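Unit 7. Floor robots in service workplaces: what is left of the job

Handout for the seminar. Read before the session along with the Skernach case sheet.

7.1 Scope

The earlier units dealt with production lines, where the task is fixed in place and the worker can be separated from it by a fence. This unit deals with cleaning and upkeep in buildings that stay open to the public while the work goes on. The example used throughout is a fitness club, but most of the points carry over to libraries, clinics and hotel lobbies.

The questions are narrow ones. Which parts of the cleaning job can a machine take? What happens to the parts it does not take? How are hours, pay grade and skill affected when the parts are no longer done by the same person?

7.2 Task breakdown

Before automation the attendant's shift at the Skernach club consisted of floor care, surface care, restocking, trash, and member contact. Floor care took the largest block of time and was done mostly before opening. Surface care was spread across the day and had no fixed block in the schedule.

The distinction matters for the analysis. A task with a fixed block is easy to measure and so easy to price. A task done in the gaps between other tasks is usually missing from the time sheet, and it will be missing from the business case for the machine as well.

Define the following terms for use in the assignment:

Covered task: a task the machine completes without a person present.
Assisted task: a task the machine completes only after a person has prepared the area, filled a tank or cleared a fault.
Residual task: a task left with the person after installation, whether or not it appears in the job description.
Induced task: a task that did not exist before installation.

7.3 The machine

The club leased 2 floor scrubbers from Elano. Each unit follows a stored map, scrubs and dries in one pass, and returns to a dock when the battery or clean water runs low. Run time on a full charge is 90 minutes. The fleet software, Hashmi, logs each run and sends faults to the attendant's phone.

Open lanes are a covered task. The area between machines is an assisted task, as benches and loose plates have to be moved back to their marked positions before the unit will enter. Where the base rails of a machine sit close to the floor, the scrubber stops at its safety margin and leaves a strip. The strip is a residual task and is done with a flat mop.

Induced tasks recorded in the first month: emptying the dirty-water tank, rinsing the filter, redrawing the map after equipment was moved, answering fault messages, and explaining the unit to members. The last of these was not logged by anyone and is known only from interviews.

7.4 Why upholstery stays manual

Pads, seats and rollers differ in height, angle and curvature from one station to the next, and many can be adjusted by the user. The position found at the start of a wipe-down round may not be the position found on the next round. A manipulator would need to locate each surface, hold a steady contact pressure on a soft material, reach the far edge and the sides, and do all this with members walking past. Each of these steps has been shown in laboratories. Doing them together, in opening hours, at a cost below an attendant's hourly wage, is a different requirement.

There is also the matter of inspection. A person wiping a pad also feels it: a split seam, a loose bolt under the cushion, a patch where the vinyl has gone hard. At Skernach most repair tickets for upholstery came out of wiping rounds. If wiping were automated without adding a separate inspection, the tickets would be expected to fall while the defects would not.

7.5 Effects on the job

a) Hours. Total attendant hours were kept level for the first 12 months under the lease agreement. The early shift was shortened and the hours moved to midday and evening.

b) Content. The share of the shift spent on surface care rose. Attendants described the work as more repetitive for the shoulder and wrist and easier on the lower back.

c) Pace. Surface care used to fill gaps. Once it became the main task it was given a target per round, which had not been possible to set before.

d) Visibility. Work that had been done in an empty building is now done among members. Some attendants regarded this as an improvement. Others reported being interrupted more often and being taken for trainers.

e) Skill and grade. Fault handling requires reading a map, judging whether a run can be resumed, and keeping a log. The job grade was not changed. The Zudov agreement, discussed in Unit 5, treats comparable duties as a step up – compare the two texts and note where the wording differs.

7.6 Worked observation

The observation sheet has four columns: surface, method, contact with members, code. Use the codes from 7.2. Record one station at a time and finish it before moving to the next. Where hand and cloth are both on a surface, enter a single wiping task and note separately what the free hand is doing, such as bracing, checking or lifting. 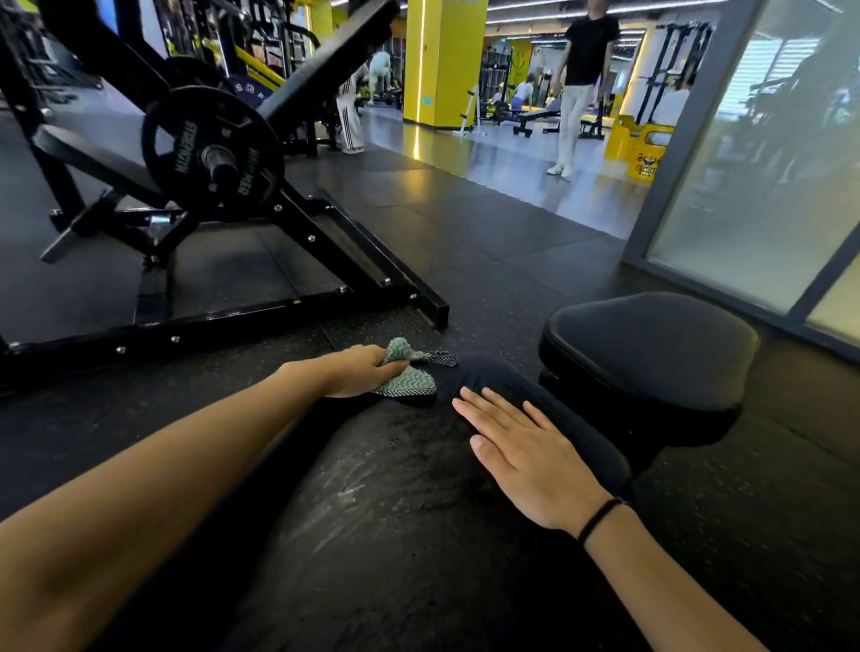

Skernach, June 15, 2021

Station: black padded bench beside a Hammer Strength plate-loaded machine. The left hand works a knit cloth against the far edge of the pad and the right hand is flat on the vinyl. Faint white smudges are present on the surface between the arms. Code: residual. Contact with members: others present on the floor, at least one walking and one exercising. The rounded cushion to the right is a separate surface and gets its own line.

Two points on coding. First, the smudges are entered as a surface condition only; the sheet does not ask for a cause. Second, the floor around the station is not scored on this line, even though the rails of the machine base are the type of obstacle described in 7.3. Floor strips have a sheet of their own.

7.7 Cost comparison

For the exercise, assume an induced-task cost of $1,000 per unit per year, set against the lease. Students often charge this to maintenance. It is attendant time and belongs under labor. Moving it changes the result of the comparison, and the write-up should state which line it was placed on.

7.8 Assignment

Choose a workplace with at least one automated task and observe one shift. Submit the task breakdown, the completed sheet, and a short discussion of the residual and induced tasks. State who decided how the freed hours would be used and whether the workers were consulted before or after installation. Obtain permission before observing. Submissions are due in December, before the review session.

Reading for Unit 8: course reader, section on scheduling software and shift exchange.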